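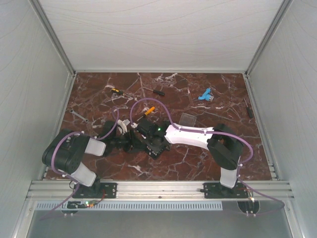 Speaker notes — Hultel two-arm bench cell, review talk
Last edited 12/26/24

Slide 1. Title

Thanks to the Lernville makerspace for the room. I'm talking for 20 minutes, then questions. I paid for the kit. Ezeani, the distributor, answered my emails and lent me nothing.

Leave the opening photo up while people sit down.

Slide 2. What you get

Two arms, one aluminum rail, wall panels, a floor panel, two grippers, cables and clips. Software is a download. The box weighs more than you'd like, so get a second person for the stairs.

Price is $665 a month on the lease plan, tax extra. There's a purchase price too, but Ezeani quotes it per customer and I was asked not to share mine.

Ask for a show of hands: who has run a single arm before? If most have, skip the next slide.

Slide 3. Why two arms

One arm can pick up a screwdriver and put it down. It has trouble turning one end for end without a fixture. With a second arm you can hand over. Both arms sit side by side on the same rail, so the middle of the floor is shared and the outer edges mostly belong to one arm or the other.

Go back to the opening photo. The grippers are almost touching over the centre. This is where the planner earns its keep, and also where it slows down. Point out the slim black screwdriver by the right wall and the small wrench near the left edge. I give those to the nearer arm.

Slide 4. Setup

Took me an evening and a morning. Mounting plates bolt to the rail. The manual shows the bolts in the wrong order on page 9 and Hultel has a corrected page on their site.

Cables: purple, clipped along the links with white clips. Leave slack at the joints. Mine go up in a fairly tall loop and I've kept it that way. Pull them tight and the wrist stalls partway through a turn.

Slide 5. The tool-sorting test

Same job every time: clear hand tools off the floor into a tray. I ran 498 trials from June on. Handles in orange or yellow and black gave little trouble. Dark handles on the deep red marble floor were worse, and small clear plastic was worst of all. I had to tune the lighting before the software would find it at all.

The floor has a busy vein pattern. If you're ordering, ask for the plain grey one. Same price.

Pause here, someone always asks about grip force. Answer: adjustable, low setting is fine for screwdrivers, go up a step for the wrench.

Slide 6. Support

Two tickets so far. First answered next day. Second took over a week and the reply was a link to the manual. The Plendudton service depot does repairs, shipping is on you.

Slide 7. Would I renew?

Yes for a college lab or a small shop that wants to practise handovers. No if you only need pick and place — get one arm and keep the change.

Have the lease terms open in another tab in case someone asks about early return. It's 30 days' notice, in writing.

Questions. Repeat each one into the mic for the recording.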